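Teaching Assembly Tasks by Demonstration: Interim Progress Report
Prepared for the Drolton Fund, Applied Automation Program
Reporting period ending in September

1. Summary

The project is on schedule in data collection and behind schedule in operator training. The team has now recorded 800 demonstrations by remote control at the Ditham workshop, which meets the target set in the grant agreement for this stage. A second set, in which the operator guides the arm by hand, has reached 120 recordings. The Fund is asked to note one change to the work plan, described in section 4.

2. Work completed

Reshma Mahlangu continued to lead the recording sessions. Each demonstration starts with the arm in a raised position and ends when the operator has released the part and backed the gripper away. Operators were asked to work at a normal pace and to carry on after a poor approach, so that corrections would be part of the record. Recordings that ended in a fault stop were kept and labeled separately.

The tasks covered in this period were picking up small housings, placing them in a tray, and approaching upright parts at the base. The last of these took the most time to set up. Operators using the remote controls found it hard to judge depth from the overhead view, and most of them came to depend on the wrist camera for the final part of the approach. Pieter Van Wyk revised the operator display so that the wrist view is now the larger of the two.

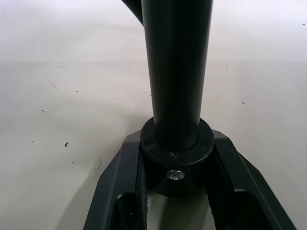 Upright part task, wrist camera view: gripper fingers on either side of the collar at the base of the pole.

The position of the fingers relative to the collar is the main thing an operator is asked to show in this task. The written instructions now state that the fingers should be brought to either side of the collar before any closing command is given. Earlier instructions said only that the part should be "held near the bottom," and operators read this in different ways. Recordings made under the earlier wording have been marked in the index and can be left out of training if required.

Dark parts also remain a difficulty for review. Where the part and the gripper are both black, reviewers need longer to decide whether contact has been made. The team has adopted a simple rule - if two reviewers disagree, the recording is marked uncertain and is not used for scoring.

3. Hand guidance compared with remote control

Raed Issa carried out a first comparison of the two methods. Hand guidance was easier to learn, and new operators needed little help after the opening session. Its weakness is that the operator's arm often blocks the overhead camera. Remote control gives cleaner images but slower and less even movement, particularly during the last stage of an approach. No final recommendation is made at this stage. The full comparison will be included in the closing report.

4. Change to the work plan

Operator training was planned for 20 people and has so far been given to fewer than that number, as the second control station arrived late from Shibata. The station is now installed. We propose to move the remaining training sessions into the next period and to bring forward the labeling work in exchange. No additional funds are requested for this change.

5. Next period

Genji Minami will begin training the first control model on the remote control set, with the hand-guided set held back for later comparison. Two further tasks supplied by Grunder will be added once their sample parts have been checked for fit. The cell will be closed for routine service before those tasks begin.

Questions on this report, including requests for the recording index, should be sent to Sachiko Sakamoto at the project office.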